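Section 2: Setting Up Your Flevine Countertop Water Filter

Thank you for choosing the Flevine, and welcome to the part of the guide where things start to get fun. If you have already unpacked the box and checked everything against the parts list in Section 1, you are ready to go. Set aside a quiet half hour for this, and put a towel down first (you will be glad of it at step 6). No special tools are needed, and you do not have to turn off the water to the house.

Before you begin

Choose a spot for the filter within reach of your kitchen faucet. The supply hose is long enough for most kitchens, but it does not like to be stretched, and it likes being kinked even less. The surface should be level and able to carry the weight of the unit when full. Keep the filter out of direct sun, which can encourage algae in the clear reservoir, and well away from the stove.

CAUTION: Use cold water only. Hot water will damage the Parnis cartridge, and the damage cannot be seen from outside. If someone in the house runs hot water through it by accident, replace the cartridge before drinking from the filter again.

Fitting the cartridge

1. Wash your hands, then peel the foil from the Parnis cartridge. Please leave the blue cap on for now.

2. Stand the cartridge in a bowl of cold water for 2 minutes. A few bubbles will rise, and the water may turn a little gray. This is fine carbon dust and quite harmless.

3. Turn the lid of the filter housing to the left until it lifts away. It can be stiff the first time – a damp cloth gives you a better grip.

4. Take off the blue cap and lower the cartridge into the housing with the arrow pointing down. Press until you feel it seat, then check that the rubber ring is lying flat in its groove, with no twists.

5. Put the lid back and turn it to the right, hand tight. Never use a wrench on the lid.
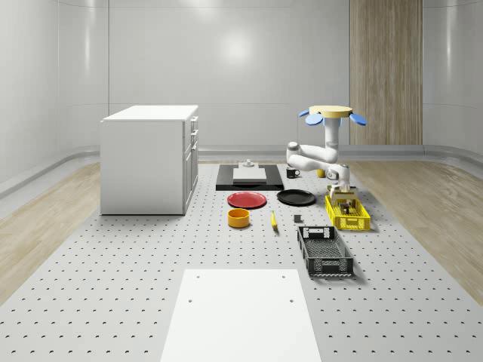

Where the filter sits matters more than people expect, and it is worth trying a place or two before you connect the hose. Think about how you move around the kitchen in the morning, half awake, and where your hand goes first. You will want clear space under the spout for whatever you drink from, with a little room to the side for setting it down. A mug with a handle, like the black one to the right of the tray, should go in and out without your knuckles brushing the housing. If you mostly fill tall bottles or pitchers, bring the unit forward so the spout hangs over the sink, and check that the feet are still fully supported.

Connecting to the faucet

6. Unscrew the aerator from the end of your faucet. A little water usually comes out with it, so this is where the towel earns its keep. Put the aerator somewhere safe in case you move house and want it back.

7. Screw on the diverter valve by hand. If the threads do not match, try the adapter rings in the small bag marked Rajput. One of them fits most household faucets.

8. Push the white hose firmly onto the diverter and slide the collar up over it until it clicks. Give it a gentle tug.

9. Turn on the cold water slowly, switch the diverter to FILTER, and look for drips at each joint. If you find one, turn off the water, dry the joint, and fit it again.

Flushing the filter

10. Let the water run through the filter and down the drain for 10 minutes. The first water may look cloudy. You can give it to your houseplants, who will not mind at all, but please don't drink it.

11. Press and hold the button on the front until the green light blinks. This starts the cartridge timer.

NOTE: The light turns amber when 200 gallons have passed through and red when the cartridge is due for replacement. If your water is very hard, you may notice the flow slowing before the light changes. Go by the flow in that case, and don't wait for the red.

NOTE: If you are going away for more than a week, empty the reservoir and leave the lid off to air. Repeat step 10 when you get home.

Replacement cartridges can be ordered from Gralthorpe by quoting part number 2134. Cleaning the reservoir and changing the spout washer are covered in Section 3.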